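## Séance 4 : petite maroquinerie, le portefeuille à deux volets

À préparer avant la séance : relire la fiche sur le point sellier et apporter un portefeuille usagé, de n'importe quelle marque.

### Vocabulaire

- **Volet** : chacune des deux moitiés d'un portefeuille plié.
- **Dos** : la zone du pli. Un cuir trop épais y forme un bourrelet, un cuir trop paré finit par se fendre.
- **Patte de fermeture** : bande rapportée qui passe par-dessus le bord et se fixe par un bouton-pression.
- **Parage** : amincissement du cuir sur le côté chair, avant assemblage.

### Lecture d'un modèle fermé

On commence toujours par l'extérieur : forme du dos, régularité de la couture, distance entre le fil et le bord, position de la patte. Un fil clair sur un cuir fauve montre tout de suite les écarts de piqûre. Pour les exercices, on utilisera le patron Onsri, piqué au fil écru.

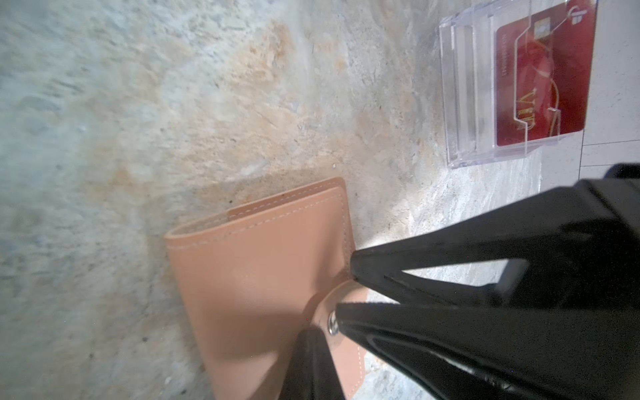
Couture crème en retrait du bord, patte à bouton-pression argenté.
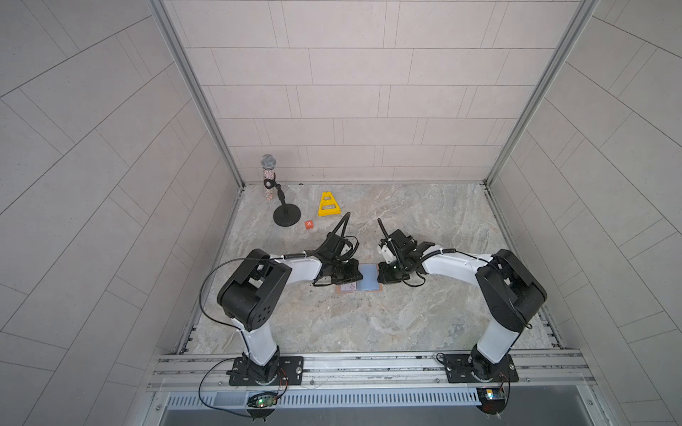

Rania Kettani fait remarquer que la patte fatigue presque toujours avant le pli, surtout quand le bouton est posé sur une seule épaisseur. Elle conseille de glisser un renfort entre les deux cuirs et de le coller avant de percer.

### Exercice

1. Tracer le patron Onsri au dos d'une chute.
2. Parer la zone du pli sur 11 mm.
3. Marquer la ligne de couture à la griffe, sans percer.
4. Poser le bouton en dernier, portefeuille garni de ses cartes.

Durée : 60 minutes. Les pièces seront reprises en septembre pour la teinture des tranches.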